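3.2 Registration of the wrist camera to the table

The planner in Skakent expresses every grasp target in the coordinates of the table, so the wrist camera and the fixed camera must agree on where the table lies. Following Rantala and Kemppainen, we take the crossings of the blue tape lines as landmarks. Each line is fitted separately, and a crossing is accepted only when both fits pass the residual test.

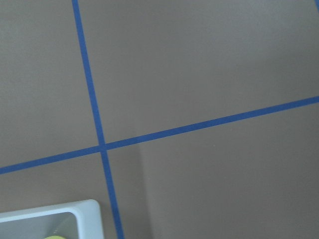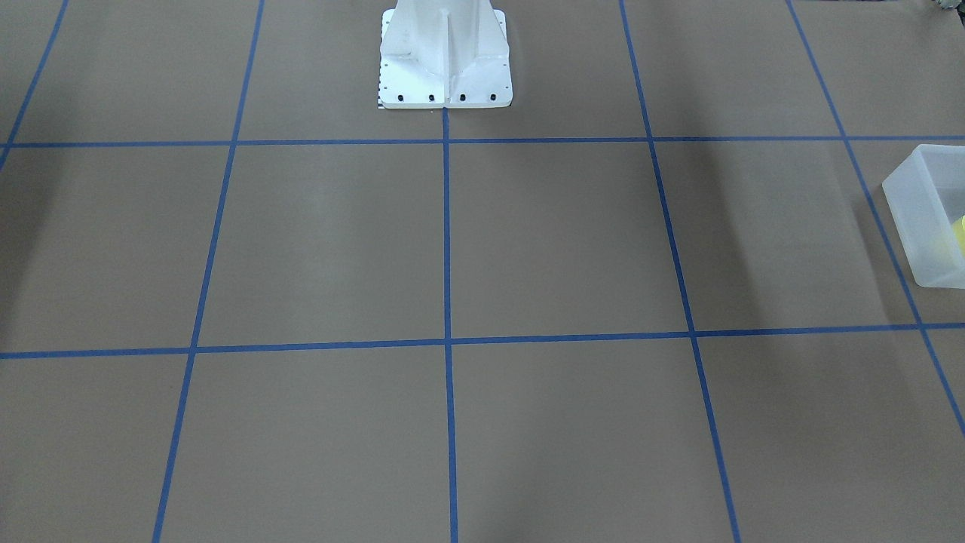
Figure 4. Tape lines on the work surface from the wrist camera (first) and the fixed camera (second).

The calibration set holds 339 wrist views, of which 89 were kept for testing. Tape edges are not perfectly straight, and a single view may offer only one usable crossing - in that case the filter keeps its earlier estimate of rotation and updates position alone. Shadow borders are rejected by a color check before fitting. The solver stops after 30 iterations. Views that fail to converge by then are logged and left out of the estimate.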